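Can a robot hand lay the table for you?
Last updated: January
Reading time: 2 minutes
Print this page | E-mail this page

You may have seen the advert. A firm called Cluvex says its Skava gripper kit can pick up "anything in your kitchen". Anything is a big word. It covers eggs, wet soap and one single pea. So let's be a bit fussy and ask what you would really get in the box.

What is a gripper?
A gripper is the hand part of a robot. Yours has four fingers and a thumb. The Skava has two fingers, and they can only squeeze together or open up again. They can't tickle, point or do up a button.

Why is picking things up so hard?
Try this. Shut your eyes, put on thick gloves and pick up a grape. Squeeze too softly and it drops. Squeeze too hard and you have grape juice. Your skin tells your brain how hard to press, and you don't even notice. A simple gripper has to be told. Round things are the worst, as only a small bit of each finger touches them.

So does the kit work?
The advert says it can do 30 jobs. We asked for the list. Ferdinand Schnyder, who tests gadgets in Dullcombe, read it with us and found that 10 of them were the same job with a different vegetable. He also asked how often the gripper drops things. The list didn't say. "If someone tells you a machine can do a job," he told us, "ask how many times it tried."

What does it cost?
The kit is £315, and the arm to put it on is extra. You could buy a lot of spoons for that. Keskinen, a rival firm, sells a plainer one, but its advert doesn't mention drops either.

Questions to ask any robot advert
Did the film show the whole job, or just the best bit?
Was a person steering it?
What happens when the thing is wet?
Who clears up?

We will believe "anything" when we have seen the pea.
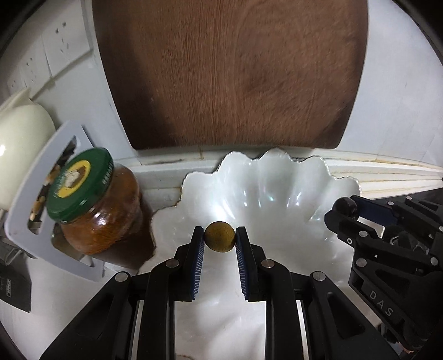
Two fingers, one small round fruit and a shell-shaped bowl.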